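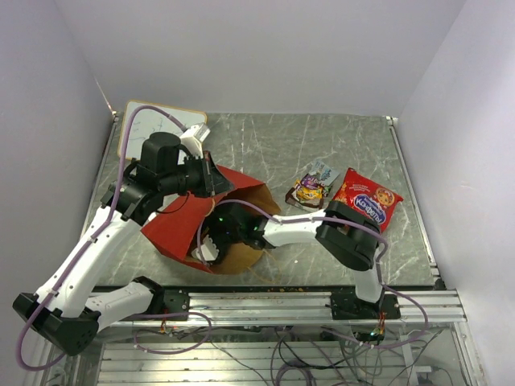 How to read a house listing before you waste a Saturday on it

A listing is an ad. The seller pays for it, the agent writes it, and you get to sort out what it left unsaid. I looked at a lot of places before I bought in Isdale, and most of the disappointments were there in the wording if I'd known where to look.

1. Cross out the adjectives

Copy the text into a blank page and delete every word you couldn't check with a tape measure or a phone call. "Charming", "sought-after" and "sun-drenched" go first. One listing on Nolero ran to 200 words and left me with a bedroom count and a carport.

2. Treat "renovated" as a question

Renovated when, by whom, and with what paperwork? New tapware and a coat of paint get called a renovation all the time. Ask the agent for the permits on anything involving plumbing, wiring or a wall that moved. If the answer is "I'd have to check with the vendor", ask again on Monday, in writing.

3. Compare the floor plan with the floor area

Add up the rooms yourself. One place was advertised at 80 square metres, and the rooms on the plan came nowhere near it until I included the balcony and the garage. Some agents count those and some don't, so get them to say which.
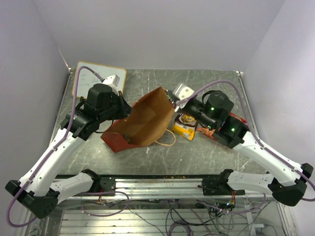

4. Look up the sale history

Mendeo shows past sales for most addresses, though I wouldn't trust its price estimates any further than the agent's. A house that has changed hands three times in 5 years may be perfectly fine. I'd still want to hear why.

5. Notice which rooms get skipped

Four lines on the kitchen and none on the bathroom tells you something. The same goes for a laundry, a roof or a back fence that never gets a mention. Write your own list of what's missing and take it to the inspection.

6. Ring before you drive

Ottar Hedlund, who did my building inspection, gave me his standard phone questions: how old is the hot water system, has there ever been water under the floor, and what are the yearly strata fees. Agents dislike the second one. Note the answers and the time of the call.

7. Go back at a bad hour

Open homes are held when the street is quiet. Try 5.30 pm on a weekday and see whether you can park, or hear yourself talk in the front bedroom.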